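Representación y medida en el dibujo del natural
Unidad 2. Escorzo, proporción y sombra arrojada
Apuntes de la asignatura — edición de marzo de 2023
Profesorado responsable: Marjorie Crabtree y Hicham Ashour

1. Objeto de la unidad

La presente unidad estudia la diferencia entre la dimensión real de un cuerpo y la dimensión con que aparece en el plano del dibujo. Se presuponen los contenidos de la Unidad 1 (línea de horizonte, punto de vista, plano del cuadro), que no se repiten en estos apuntes. Quienes se hayan incorporado después de septiembre deberán consultar el material inicial en la sala Berrada.

2. Magnitud real y magnitud aparente

Un segmento paralelo al plano del cuadro conserva en el dibujo la proporción entre sus partes. Si se divide en mitades, ambas mitades se dibujan iguales. Cuando el segmento se aparta de esa posición, su longitud aparente disminuye y, en perspectiva cónica, la mitad más próxima al observador ocupa más espacio que la lejana. Se denomina escorzo a esta reducción.

En proyección ortogonal, la longitud proyectada es igual a la longitud real multiplicada por el coseno del ángulo que el segmento forma con el plano. Un listón de 200 mm inclinado 60 grados respecto del plano se proyecta, por tanto, con 100 mm. En perspectiva cónica interviene además la distancia, y el cálculo exige conocer la posición del punto de vista.

El error más frecuente en los ejercicios de primer curso consiste en dibujar lo que se sabe del objeto. El estudiante conoce que las aristas de un prisma son paralelas y las traza paralelas, aunque desde su asiento converjan con claridad. La medición con lápiz y brazo extendido corrige este hábito, siempre que el codo permanezca recto y se cierre un ojo.

3. Convergencia de aristas

Las aristas paralelas entre sí y oblicuas al plano del cuadro concurren en un mismo punto de fuga. En cuerpos alargados y estrechos la convergencia se percibe como un adelgazamiento progresivo, que puede confundirse con una forma realmente ahusada. Una sola vista no siempre permite distinguir entre ambos casos; para resolver la duda se requiere una segunda vista o una medida directa.

Se recomienda trazar primero el eje del cuerpo, fijar sobre él los extremos y dejar las aristas para el final.

4. Sombra propia y sombra arrojada

Se entiende por sombra propia la zona del cuerpo que no recibe luz directa, y por sombra arrojada la que dicho cuerpo proyecta sobre otra superficie. El contorno de la sombra arrojada es la proyección de la línea separatriz entre la parte iluminada y la parte en sombra.

Con un foco de tamaño reducido los bordes son nítidos. Con un foco extenso aparece una franja de penumbra, cuya anchura aumenta con la distancia entre el cuerpo y la superficie receptora. Si concurren varios focos, cada uno genera su propia sombra, y las zonas comunes resultan más oscuras. En el dibujo a grafito conviene reservar el valor más bajo para esas intersecciones — oscurecer toda la sombra desde el comienzo impide diferenciarlas después.
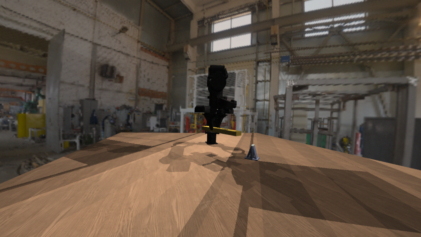
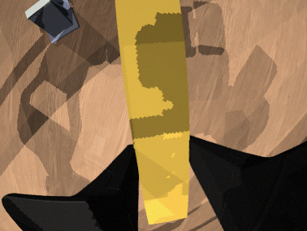

Una barra amarilla y un tablero de madera, en dos vistas.

5. Ejercicio de la unidad

Cada estudiante realizará dos láminas de un mismo cuerpo prismático desde puntos de vista distintos, a grafito y sin regla. Se conservarán visibles las líneas de construcción. La lámina segunda incluirá la sombra arrojada, con indicación de la dirección de la luz mediante una flecha en el margen.

Las láminas se entregarán en la secretaría del taller, en el casillero 11, con nombre y grupo al dorso. No se admitirán reproducciones fotográficas del trabajo.

6. Lectura obligatoria

Cuaderno Drarnell de geometría aplicada, capítulo sobre proyecciones, hasta la página 172. El apartado de reflejos corresponde a la Unidad 3 y no será objeto de evaluación en esta entrega.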